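June, getting on for ten at night

Rain all day and I loved every minute of it! Finally started the sourdough Ratih gave me, the starter she brought back from Stondendale in a jam jar. It's the colour of old piano keys and smells like green apples. Fed it at breakfast and again at lunch (couldn't help myself).

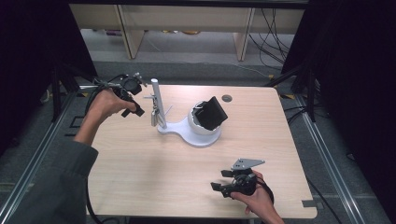
The wood-grain table, June

Then a long walk out past Vollside in my gumboots. The creek is right over the stepping stones and the wattles are full of honeyeaters. Read 11 pages of the Waweru novel on the bus home and missed my stop, so now I'm up to page 354 and madly in love with the lighthouse keeper. Corentin Millet reckons the ending is rubbish. He's wrong about most books, so I have high hopes.

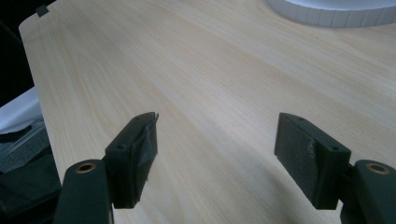 Kitchen notes

Dough: 2 cups of white, a handful of rye, more water than I thought. Folded it after tea and it felt marvellous, all stretchy and alive. Leave overnight under the blue tea towel. Ask Ratih about salt. Get more rye from Collent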